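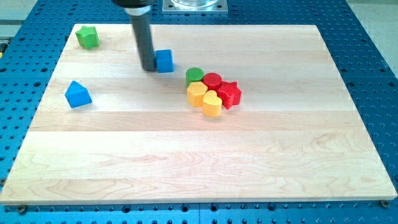
3 min read
Filed under: Student Projects, Materials

Moisture Uptake in Edge-Glued Panels
Manaia Partington and Seidu Abubakari

1. Aim
To compare two finishes, Mendex oil and Zekwood varnish, on edge-glued maple.

2. Method
Each finish was applied to 4 offcuts from the Dunstan workshop. Offcuts were weighed, held in a humidity cabinet for 30 hours, then weighed again. End grain was sealed on all pieces.

3. Results
The oiled pieces gained more mass than the varnished ones. One varnished piece cupped – the glue line had opened near a knot – and was left out of the average. Colour change was minor in both groups.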